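Week 6: Learning to fold from close-up views
Notes for the Thursday group, November 2020

Okay, so last week we left off with the overhead camera, and I promised we'd get to the wrist view. This is the part of the course I like best (sorry, path planning!), so bear with me if I run on a bit.

The paper is the Flodumora one by Rocío Manzano and Donal Mulligan. Their question is pretty simple: if the robot only gets what the wrist camera gets, can it still learn where to grab a piece of clothing? They trained on 4,000 grasps and held out 200 for testing. The policy gets 3 frames at a time and puts out one small move of the gripper.

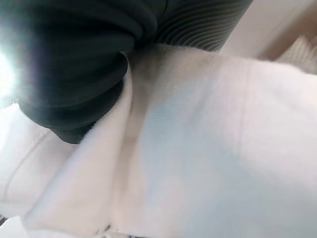 Up close, cloth is mostly folds and shading, and a fold can look an awful lot like a seam. Glare makes it worse, and so does having a dark knit and a white one touching. Manzano and Mulligan don't try to label any of that. They let the network pick its own cues, then cover up patches of the input and watch how much the chosen grasp point moves. I love this test because you can run it on your own model in an afternoon.

For the lab, please run the patch test on 100 frames from the Leckie set. Write down where the grasp point jumped the most and what kind of cloth was under the patch: ribbing, a hem, a flat bit, whatever. Half a page is plenty.

Read section 4 before we meet again. Skip the appendix unless you enjoy loss functions (I do).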